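가사 자동화 질문 게시판
분류: 가정용 로봇 / 의류 정리
답변 2개

세탁물 접기를 기계에 맡기는 것이 현 시점에서 가능한지 문의드립니다

작성자: Dorian Coste

안녕하십니까. 니드스테드(Nidstead)에서 소규모 공동 숙소를 운영하고 있습니다. 객실 침구는 외부 세탁 업체에 위탁하고 있으나, 장기 투숙객의 개인 의류는 숙소에서 직접 세탁하고 건조한 뒤 접어서 돌려드리고 있습니다. 세탁기와 건조기는 이미 갖추어져 있고, 남은 수작업은 분류와 접기입니다. 직원이 하루 2시간을 이 작업에 사용하고 있어 자동화 여부를 검토하게 되었습니다.

검토 과정에서 파벡스(Favex)의 의류 접기 장치와 부티베오(Vutiveo)의 양팔 로봇 '마티(Marty)' 소개 자료를 받아 보았습니다. 전자는 사용자가 옷을 집게에 걸어 주면 내부에서 접는 방식이고, 후자는 침대나 탁자 위에 놓인 옷을 직접 집어 접는 방식이라고 안내되어 있습니다. 두 자료 모두 티셔츠와 수건을 접는 영상이 중심이며, 청바지나 후드가 달린 상의는 거의 다루지 않았습니다.

문의드리고자 하는 사항은 다음과 같습니다.

첫째, 청바지와 같이 두껍고 무게가 있는 의류를 현재의 로봇이 사람의 도움 없이 접을 수 있는지 궁금합니다.

둘째, 건조기에서 꺼낸 상태, 즉 뒤집히거나 서로 엉켜 있는 상태의 의류도 처리가 가능한지 궁금합니다.

셋째, 지금 도입하는 것이 타당한지, 시간을 두고 기다리는 것이 타당한지 의견을 구합니다. 예산은 확정되지 않았으며, 다음 검토 회의는 7월로 예정되어 있습니다.

작업 공간은 넓지 않습니다. 벽을 따라 놓인 탁자 하나와 선반이 전부이며, 투숙객이 적은 시기에는 빈 객실의 침대를 작업대로 사용하기도 합니다. 실제로 사용해 보신 분이나 관련 업무에 종사하시는 분의 답변을 부탁드립니다.

작성자: 세탁실담당

기다리시는 것을 권해 드립니다. 저희 시설에서도 자동 접기 장치를 시험적으로 들여놓은 적이 있습니다. 수건은 문제없이 처리되었으나 바지는 걸어 주는 시간이 직접 접는 시간과 비슷하였습니다. 결국 수건 전용으로 사용하다가 반납하였습니다. 양팔 로봇은 사용해 보지 않아 말씀드릴 수 없습니다. 참고로 접기판(플라스틱으로 된 것)을 쓰시면 상의는 상당히 빨라집니다. 바지에는 별 효과가 없습니다.

작성자: Joaquim Torres

의류 조작 분야의 시험 업무를 담당하고 있는 사람으로서 문의하신 순서에 따라 답변드립니다. 특정 제품에 대한 평가는 제외하고 작업의 난이도를 중심으로 말씀드리겠습니다.

1. 두꺼운 의류에 관하여

청바지는 흔히 접기 쉬운 옷으로 여겨집니다. 원단이 빳빳하여 모양이 잘 유지되고, 사람의 경우 다리를 포개고 두세 번 접으면 작업이 끝나기 때문입니다. 그러나 기계의 입장에서는 사정이 다릅니다. 우선 봉제선과 밑단은 원단이 여러 겹으로 겹쳐 있어 집게가 어느 겹을 잡았는지 판별하기 어렵습니다. 한 겹만 잡으면 들어 올리는 도중 나머지가 흘러내리고, 바닥의 깔개까지 함께 집으면 작업면 전체가 끌려옵니다. 뒷주머니 역시 까다로운 부위입니다. 주머니 입구를 밑단이나 허리선으로 오인하여 그곳을 잡아당기는 실패가 시험 중에 자주 관찰됩니다.

무게도 고려하셔야 합니다. 한쪽 다리가 작업면 밖으로 늘어지면 그 무게로 옷 전체가 미끄러집니다. 사람은 손바닥이나 팔뚝으로 눌러 두면 되지만, 두 손가락 집게에는 넓게 누르는 동작이 익숙하지 않습니다.

잘 펴 놓은 청바지를 일정한 높이의 탁자에서 접는 작업이라면 현재의 양팔 로봇으로도 가능하다고 판단합니다. 다만 속도는 사람에 미치지 못합니다. 저희가 마련한 조건에서는 한 벌을 처리하는 시간의 상한을 15분으로 두고 있으며, 이 상한을 넘기면 실패로 기록합니다. 숙소 운영에 적용하기에는 지나치게 긴 시간일 것입니다.

2. 엉킨 의류에 관하여

접기 자체보다 그 앞 단계가 더 어렵습니다. 더미에서 한 벌만 분리하고, 앞뒤를 확인하고, 뒤집힌 다리를 바로잡고, 말려 올라간 밑단을 펴는 일이 모두 선행되어야 합니다. 소개 영상에서는 이 단계가 생략되어 있는 경우가 많으므로, 업체에 시연을 요청하실 때에는 건조기에서 막 꺼낸 상태의 세탁물을 직접 가져가시기를 권합니다. 소매나 다리가 하나라도 뒤집힌 옷을 반드시 포함하시기 바랍니다.

작업면의 조건도 결과를 좌우합니다. 탁자는 높이와 색이 일정하지만 침대는 눌리는 정도가 위치마다 다르고, 위에 까는 깔개의 무늬나 결에 따라 옷의 경계를 인식하는 난이도가 달라집니다. 빈 객실의 침대를 사용하신다고 하셨으므로 비슷한 환경의 사진을 첨부합니다.
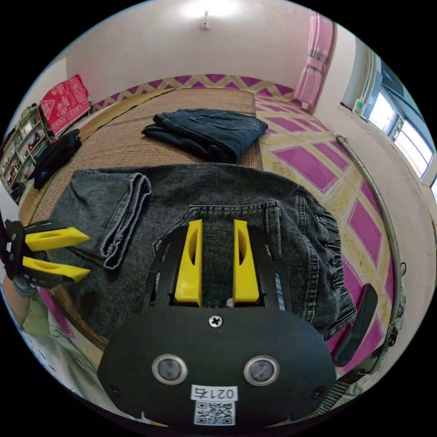
돗자리를 깐 침대 위의 회색 청바지. 뒤쪽의 짙은 파란색 청바지는 접혀 있는 상태임.

회색 청바지의 한쪽 밑단은 말려 있고, 반대쪽은 침대 가장자리 너머로 늘어져 있습니다. 앞서 말씀드린 겹침과 무게의 문제가 모두 해당되는 배치입니다. 사람이라면 늘어진 쪽을 먼저 끌어 올리겠으나, 그 판단을 기계가 매번 올바르게 내리도록 하는 것이 현재의 과제입니다. 저희 부서에서는 한 종류의 옷에 대하여 1,000회의 작업 기록을 기본 단위로 삼고 있는데, 옷의 종류나 작업면이 바뀌면 성공률이 다시 낮아지는 일이 드물지 않습니다.

3. 도입 시기에 관하여

하루 2시간의 인력을 대체할 목적이라면 현 시점의 도입은 권하지 않습니다. 검토 회의에는 다음의 절충안을 올리시는 것이 현실적이라고 봅니다.

수건과 티셔츠의 비중을 먼저 확인하십시오. 이 두 품목이 대부분을 차지한다면 걸어 주는 방식의 장치도 검토할 가치가 있습니다. 바지류는 접지 않고 집게 옷걸이에 걸어서 돌려드리는 방법도 있습니다. 투숙객의 동의만 얻으면 되므로 비용이 거의 들지 않습니다.

시연을 받으실 경우에는 같은 옷을 30회 연속으로 처리하도록 요청하시고, 중간에 담당자가 손을 댄 횟수를 별도로 기록하십시오. 업체가 제시하는 성공률에 사람의 개입이 포함되어 있는지 여부가 문서에 명시되지 않는 경우가 있습니다.

아울러 양팔 로봇은 팔이 움직이는 범위만큼의 안전 공간이 필요합니다. 탁자가 벽에 붙어 있다면 설치 도면을 먼저 받아 보시기 바랍니다.

댓글

Dorian Coste: 두 분의 상세한 답변에 감사드립니다. 품목별 비중은 따로 집계한 적이 없어 이번 달부터 기록하기로 하였습니다. 한 가지 더 여쭙겠습니다. 시연용 세탁물을 가져갈 때 청바지는 몇 가지 원단으로 준비하는 것이 적절하겠습니까?

Joaquim Torres: 신축성이 있는 것과 없는 것을 각각 준비하시면 됩니다. 색상은 밝은 것과 어두운 것을 섞어 주십시오. 어두운 색은 봉제선이 잘 드러나지 않아 인식 결과가 달라질 수 있습니다.

세탁실담당: 집게 옷걸이 의견에 동의합니다. 저희도 바지는 그렇게 하고 있습니다.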